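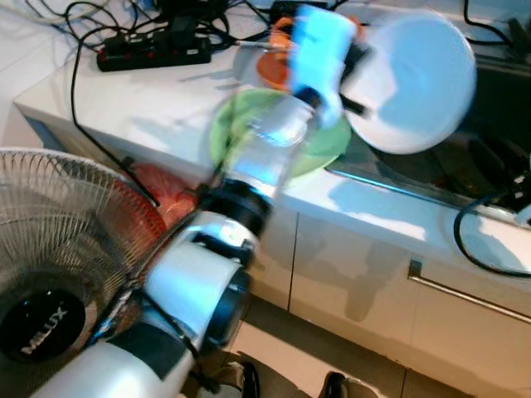
最后更新：2022年10月25日

Bezawit Shiferaw 在 Skoreo 工作，她负责写机械臂操作员每天要遵守的规则。这份规则现在一共八页，打印出来挂在每个厨房工位的门后面。我和她谈了一个下午，话题差不多都在这八页里。她说英语和阿姆哈拉语，我把她的话翻译成中文，如果有不准确的地方，责任在我。

我先问她，第一版规则是什么样子。

“第一版是从工厂的规则抄来的，”她说，“我以前在装配线上做过安全员，所以很自然就这样写了。围栏在哪里，警示灯在哪里，谁可以进入。写完以后拿到厨房里，第一天就发现一半的句子没有意义。厨房里没有围栏，人就站在水槽旁边。”

Skoreo 做的是家务操作：收盘子，把盘子放进水槽，擦台面，整理抽屉。这些动作在普通大小的厨房里进行，操作员通常离机械臂很近。Shiferaw 认为，在这种地方，规则首先应该写人站的位置，然后才写机器。

她给我看了第二页。上面规定，机械臂通电并且处于运动状态的时候，操作员的脚不能进入从底座算起700毫米的范围，除非他手里拿着停止按钮。我问这个数字从哪里来。

“我们自己量的，自己定的。请你一定写清楚，这是我们内部的数字，别人不要拿去用。换一种手臂，换一种台面高度，就要重新量。有一家公司来信，问可不可以直接引用，我回答不可以，但是我可以把测量的方法寄给他们。”

关于速度，规则写得比较长。手臂空着的时候可以快一点，夹着东西的时候要慢，靠近水槽边缘的时候更慢。Shiferaw 说，操作员最不喜欢的就是这一段。

“大家都想快。盘子已经放下了，手臂往回走，操作员觉得这段路没有危险，就把速度调高。可是往回走的时候，操作员的眼睛已经在看下一个盘子了。所以我们改了，回程的速度上限和去程一样。Nicanor 当时非常反对。”

Nicanor Figueroa 是操作组的组长，那天他也在办公室。他没有否认。“我反对了两个月，”他说，“因为每天的产量会下降，这个我要负责。后来我们把记录本拿出来一起看，我就签字了。不过我到现在也觉得，空手回程并且周围没有人的时候，可以放宽一点。这件事我们一月份还要再讨论。”

他说的记录本，是规则里 Shiferaw 最看重的部分。每次按停止按钮，不管什么原因，都要写一行：时间，手里夹的是什么，操作员站在哪里，为什么按。到我采访的时候，本子里有171行，对应的工作时间是大约2000小时。

“有人问我，这么多次停止，是不是说明你们做得不好。我不这样看。如果一个本子是空的，我会先去问这个组的人敢不敢按。我在以前的工厂见过这样的本子，很干净，封面都是新的。”

我问她，记录里写得最多的原因是什么。她翻了翻，说是电线。

“是的，电线。机械臂有电线，相机有电线，厨房本来也有很多电器的电线。第一版规则里关于电线只有一句话：‘保持整齐。’这句话没有用。什么叫整齐？每个人的回答都不同。现在我们写的是可以检查的句子。比如，手臂走完它的全部路线，没有一条线被拉直；比如，水龙头打开以前，操作员用手指一遍所有的插头，并且说出来它们在哪里。”

用手指并且说出来，这个办法来自 Mahlet Adugna，她负责新操作员的培训。据 Shiferaw 讲，开始的时候年轻人觉得不好意思，一个人在厨房里对着插头说话。Adugna 就自己先做，每天早上都做，声音很大，在走廊里也能听到。过了几个星期，就没有人再笑了。

我们也谈到了盘子。规则要求训练初期只用不容易碎的餐具，操作员通过考核以后，才可以换成陶瓷或者玻璃的。考核的内容是连续一班没有掉落，并且能够在陪同人员喊停以后马上停下来。Shiferaw 说，后面一条比前面一条重要得多，掉一个盘子，扫一扫地就好了。

“有一个人，手非常稳，从来不掉东西，可是喊停的时候他总要先把动作做完。他没有通过。他很生气，我理解他。他第三次才通过，现在是我们这里很好的操作员。”

规则里还有一段关于衣服和鞋，只有四行。长袖要卷起来，戴绳子的工牌要放进口袋，鞋要盖住脚趾。我说这些很普通，她同意，但是她说普通的句子也要有人检查，所以每班开始的时候由两个人互相检查，不能自己检查自己。

最后我问到外部标准。Skoreo 的客户 Rista 希望他们能拿到某种证书，这样签合同比较容易。Shiferaw 对这件事的态度比较小心。

“我不反对证书。但是现有的文件，我读过的那些，多数是为别的环境写的，放到一个有水、有人走来走去的厨房里，很多地方需要解释。谁来解释呢？如果是我来解释，然后我再证明我自己符合，这就有一点奇怪。我告诉 Rista，你们可以派人来，站在厨房里看一整天，随便翻我们的本子。他们派了，那个人看了一天半。”

Rista 的人走的时候提了两个意见。一个是停止按钮的高度对个子矮的操作员不方便，这一条当天就改了。另一个是规则的字太小。Shiferaw 说第二个还没有改，因为字变大以后，八页就会变成十几页，她担心门后面挂不下，也担心大家不再读。她现在的办法是先删句子，每个月删一点，删之前要问操作组同意不同意。

我离开的时候，她正在和 Figueroa 争论第五页的一个词，是“应当”还是“必须”。

采访与翻译：Lensa Degefa

读者评论

Pisard的老用户
　　回程速度那一段我同意组长的看法。周围没有人的时候还限速，有点浪费。不过“没有人”由谁来确认？文章没有说。

Hsueh
　　请问测量700毫米那个方法，可以公开吗？我们实验室的台面比一般的低，一直不知道怎么量才合理。

Lensa Degefa 回复 Hsueh
　　我问过 Bezawit 了，她说可以写信给她，她会寄。请在信里写明手臂的型号和台面的高度。

洗碗工一名
　　我们饭店没有机器人，可是指着插头说出来这个办法，我明天想试试。

小川
　　第五页最后用了哪个词？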